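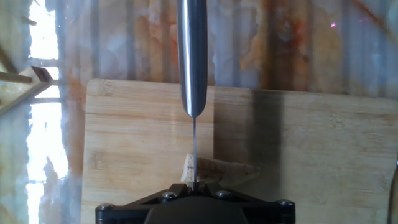
**Sourdough starter smells like nail polish remover and my landlord has opinions**

Posted in Bread & Baking by **Tetitach**

I inherited a starter in March from a coworker who was moving out of state and couldn't take it on the plane, or didn't want to. It came in a mayonnaise jar with a name on it, which I have since peeled off because I refuse to be on a first-name basis with flour.

For the first couple of weeks it behaved. It doubled after breakfast, sank by dinner, and made two loaves I would serve to people I like. Then I went to my sister's for 5 days, left it on the counter, and came home to a kitchen that smelled like a nail salon. There's a layer of gray liquid on top. My landlord came by to look at the radiator and asked whether I was refinishing furniture.

Things I have done so far:

- Poured off the gray liquid and fed it. Smelled fine for an afternoon, then the salon reopened.
- Moved it to the top of the fridge, where it's warmer. This made it worse, faster.
- Baked with it anyway. The loaf was an inch and a half tall and my jaw hurt the next day.

I feed it once a day, a big spoon of all-purpose and some tap water until it looks right. I don't own a scale. Is it dead, and if it isn't, how do I get it back to where it was without turning this into a second job?

---

**Ullberg**

Not dead. It's hungry. The gray stuff is called hooch and the solvent smell is what you get when the yeast and bacteria have gone through everything in the jar and are sitting in their own leftovers. Moving it somewhere warmer just got them to the bottom of the bowl sooner, as you noticed.

Your trouble is the spoon. You're putting a small amount of food into a large amount of starter, so it burns through lunch by midafternoon and spends the rest of the day sulking. Please buy a scale. They cost less than the flour you're going to waste guessing.

What I'd do:

1. Stir the whole thing, hooch and all, and throw out everything except 20 grams. It'll feel wasteful. Do it anyway.
2. Put that in a clean jar with 100 grams of flour and 100 grams of water. Swap a third of the flour for whole wheat or rye if you have it.
3. Leave it on the counter, away from the radiator and off the fridge.
4. Repeat morning and evening for 3 days, keeping only 20 grams each time.

By the end it should smell like yogurt or mild beer, and it should at least double between feedings. If it does, bake. If it's slow, give it a couple more days before you panic.

After that, keep it in the fridge and feed it once a week. It will survive your sister.

One exception to all of the above: if you ever see pink or orange streaks, or fuzz, throw it out, jar included. Gray liquid is fine. Fuzz is not up for debate.

---

**Stilo**

just use packet yeast. I kept a starter going for years and the only thing I got out of it was guilt on vacations

---

**Jhosep Marulanda**

Ullberg has the feeding right so I'll only add what I learned by ruining things.

Tap water can be part of it, depending on where you live. Mine is heavily chlorinated and my starter perked up some when I let the water sit out overnight in a pitcher. If your city uses chloramine, sitting out won't help and you'd want a filter. Try the scale first, though. I spent a month blaming the water company for what was mostly my own laziness.

Second, don't bake from it the minute it stops smelling. I did, and got something the neighbor's dog carried off and buried. Wait until it has doubled on schedule a few times in a row.

Third, the stuff you throw out makes decent pancakes once the nail polish phase is over. During the nail polish phase it makes pancakes that taste like nail polish. I checked.

---

**Tetitach**

Bought a scale. Turns out my "big spoon" was 18 grams of flour going into most of a mayonnaise jar, so, point taken. Starting Ullberg's schedule tonight with rye. Stilo, I'm keeping your suggestion in reserve.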